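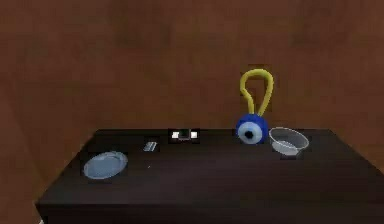

Six objects on a dark table. Computer rendering.

Vallport's bus company says 92 percent of its riders are satisfied. The number is on the shelters, on the backs of the seats and in a letter I got in January asking me to support the new fares. I ride the 23 most mornings and I don't believe it.

I'm sure someone added up the answers correctly. Jilar, the firm that ran the survey, sent it by email to people who hold a yearly pass. If you were fed up with the bus, you probably let your pass run out. The man who waited 20 minutes in the rain and then called a cab never got the email. 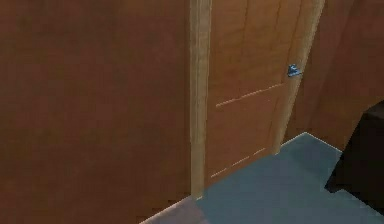
Then there is the wording. The choices were "very satisfied," "satisfied," "somewhat satisfied" and "not satisfied." Three of the four count as happy. I picked "somewhat," meaning I had complaints, and became part of the good news.

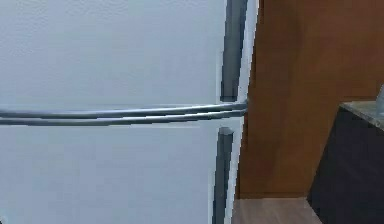 So who should they be asking?
People at the stops, at bad hours, including the ones who give up and walk away.

Lernis, the next town over, did this for a while, and its score dropped by roughly a quarter. The council there dropped the survey too – make of that what you will.
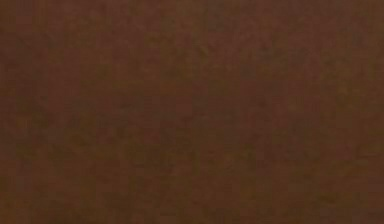
A single score for a whole city hides the parts that are going wrong. The Hosoda Street stops lost their evening service, while downtown got extra buses, and the two cancel out on paper. It's like the plain brown surface in the picture: one color at a glance, but the left side is a good deal darker, and there's no line to show where it starts. I'd like to see the score for each route, starting with mine.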